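Lecture 4: From marker cubes to gripper poses
Course notes, Yvonne Haslam

Last time we ended with a camera, a calibrated lens and a lot of distorted straight lines. Now we get to use them! The goal for this session is a clean pose for each handheld gripper in every usable video image, and I think it's one of the most satisfying pieces of software in the whole course.

Start with detection. An ArUco marker is a square with a black border and a grid of black and white cells inside, and the cells encode an ID. The detector looks for four-sided shapes, straightens each one out and reads the cells. One marker gives you four corners, enough to solve for a pose if you know the printed size. Seen nearly face on, though, a single flat marker can have two poses that fit almost equally well, and the solver may flip between them.

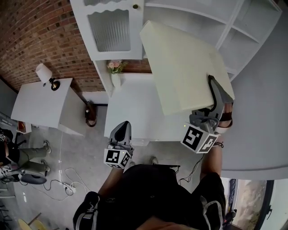 A cube fixes much of this. Turn your wrist and one face disappears while another comes into view, and when two faces are visible at once their corners don't lie in a single plane, so the flip mostly goes away. Put all visible corners of one cube into a single solve. Please don't solve each face separately and average the rotations (I did this for a whole April and regretted it).

The left and right cubes must use different IDs. Keep them in the config file, along with the fixed transform from cube center to fingertip. Write down which direction that transform goes! Half the bugs I see in the lab are an inverse in the wrong place.

Then the filter. Our practice recording, Wereck, has 880 images, and over 425 of them show both cubes well enough to solve. Fill short gaps by interpolating position linearly and rotation with slerp. Leave long gaps empty and flag them, so the training code can skip them.

For the lab: run the detector on Wereck, plot reprojection error against time, and find the worst stretch. Look at the video there before you touch any thresholds. Bring the plot to lecture 5.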